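About us

Hi, and welcome to Druromthorpe! We're a small home and office cleaning outfit in Mustness, and I'm the one who started it, answers the phone and writes this page (so blame me for the spelling). The name comes from the lane where I kept my first mop and bucket, and I've never had the heart to change it, even though people on the phone ask me to spell it three times.

I started out with one regular, a dentist's office, every Saturday at 7 in the morning. These days we look after 40 places, mostly small offices plus a handful of homes, and we're a crew of 16. We still do the dentist. We still do it on Saturday.

People ask what kind of cleaning we do, and I always want to say the small stuff! Anybody can run a vacuum down the middle of a hallway. I care about the bit under the radiator, the crumbs in the drawer with the tea bags, and the wastebaskets. I have strong feelings about wastebaskets. A desk can be spotless, but if the liner has slid down inside the basket and there's a coffee cup stuck to the bottom, the whole room feels grubby to me.

So every new person on the crew spends a morning on liners with me before they go anywhere near a client. Open the bag all the way, drop it in, get it down to the bottom, then fold the rim over evenly. We like a drawstring bag, and we like mesh baskets too, though they show off a bunched-up liner something awful – you can see every fold.
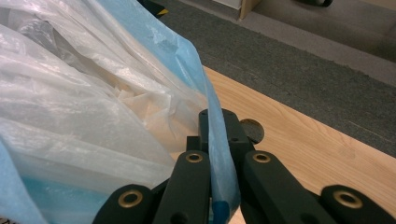
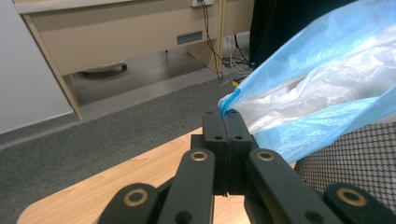 A liner with a blue drawstring hem, going into a round black mesh basket: 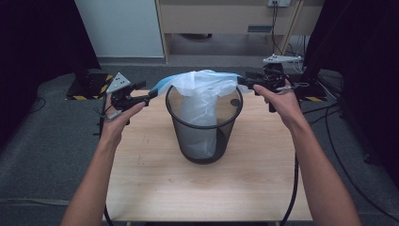

We buy our liners by the case from Rizvi, a little supply store two doors down from our office, 1000 to a case. I did try going cheaper one September and it was a disaster. They split if you looked at them wrong, and I ended up giving the rest away to a neighbor for her leaves. Our soaps and sprays are Vanov, the unscented kind, which we switched to after one of our homes turned out to have a very sneezy cat. If you'd prefer we use your own products, just leave them on the counter and we'll go with those.

As for how it works, I come by first and walk through with you, which usually takes 30 minutes (longer if there's a dog to pet). You tell me what bugs you, I write it down, and that list goes to whoever is cleaning your place. You'll get the same people each visit as much as we can manage it – vacations and flu season do get in the way.

We don't do windows above the first floor or carpet shampooing, but I'm happy to point you to folks in Mustness who do. For everything else, give us a call before 4 p.m. or use the form on the contact page, and I'll get back to you the same evening.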